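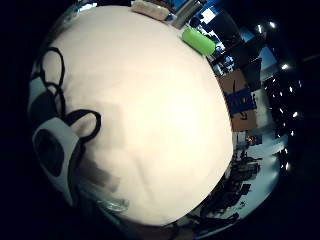 View from the gripper camera: black cord over the cream fabric, gloved hand at the far left.

Cords are my favorite thing to teach a policy and also the thing that eats most of my time, so I'm writing down how we get usable cord demos for Pruren before I forget the steps again.

First, the lens. We use a fisheye on the hand-held gripper, and you want to keep the whole circle. I used to crop it square (tidier, I thought!) and lost the very part of the view that tells the tracker where it is. Shelves, boxes, ceiling lights, leave them all in. When Jinlong Xue reran our mapping step on uncropped video, 11 of the demos I'd thrown out came back with good tracks.

Next, pick a surface that contrasts with the cord. Black on cream is great. Soft fabric wrinkles and casts little shadows, and I like that, but do label a few creases as "not cord" or the model will happily go after them.

Now record. Start each demo with the cord lying a different way: one loop, two loops, trailing off to one side. Move slower than feels natural. I keep mine under 26 seconds and I toss anything where my hand hides the cord for long.

For training, 110 demos was our sweet spot. With 80, the policy found the cord fine but kept closing a little short of it. Going from one number to the other took an afternoon, so just do it.

Last step, check the tracks before you train. Load them in Lodell, play them at double speed, and look for sudden jumps. If a track jumps, drop the whole demo, don't try to patch it. I've tried patching and the policy learned the jump.

The settings file is in the Devstead folder, under cords.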